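Progress report — external availability monitoring, Plindness service

Prepared for: Prultusetti Fund, infrastructure grants
Prepared by: Chiyo Uchida
Period ending: October 2020

## 1. Status

The public status page is running and has replaced the manual log kept since March. It reports on 32 sites, all of them hosted by grant partners. Checks run from 4 probe locations and record the response time, the HTTP status code and the certificate expiry date. Work is on schedule except for the item in section 4.

## 2. Work completed

- **Probe software.** The Drarell agent was rebuilt to use one connection per check. Reused connections had been hiding DNS faults, and response times for the first two months should be read with that in mind.
- **Outage rule.** A site is marked down when two probes fail on the same check. A single failure is logged as "unconfirmed" and is not shown on the public graph.
- **Storage.** Raw results are kept for 90 days, then reduced to hourly medians. The buffer on each probe holds 3,072 results, enough to cover a short loss of contact with the collector.
- **Test page.** The static page used for large-file checks now serves uncompressed files, so that transfer time can be separated from time to first byte.

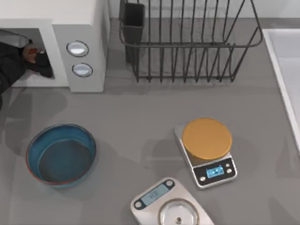 ## 3. Findings

Most confirmed outages were short and cleared before the partner replied to the alert. The longer ones fall into two groups: expired certificates, and planned work that had not been entered in the calendar. Certificate warnings now go out 21 days ahead, and again at seven.

User comments were opened on each site's page. They are useful when a fault is limited to one network — the probes see the site as up, while readers on that network cannot load it. Comments do not change the status shown. They are held for review if three or more arrive within ten minutes for a site that the probes report as available.

Response time on the test page was stable from three probes. The fourth, at MacLeish, was slower in the evening on large files only. Small files were not affected, which points to limited bandwidth on the uplink. 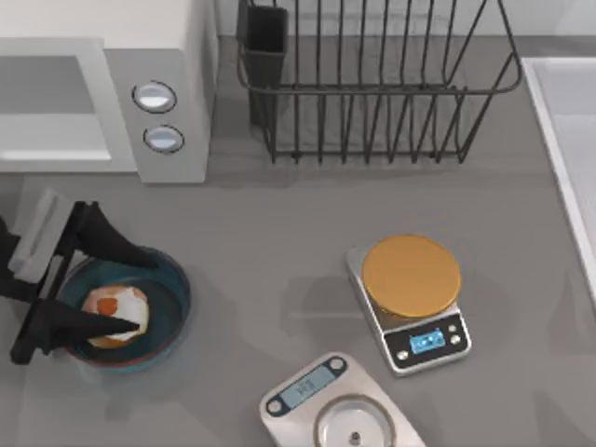
*Figure 2. Microwave oven and black wire dish rack on a gray countertop.*

## 4. Open items

1. The MacLeish probe needs a new uplink or a new host. A quote has been requested. Until this is settled, its large-file results are left out of the averages.
2. Alert email is still sent from a single relay. A second relay is configured but has not been tested under load.
3. Roughly 4 percent of checks over IPv6 return no result. The fault is in the agent's timeout handling, and a patch is under review.

## 5. Budget and next period

Spending is within the approved amount. Hosting came in under the estimate, and we ask to move the difference to the MacLeish uplink. No other change is requested.

Next period covers the relay test, the IPv6 patch and a public export of the hourly data in CSV format. The export format will be sent to the fund for comment before release.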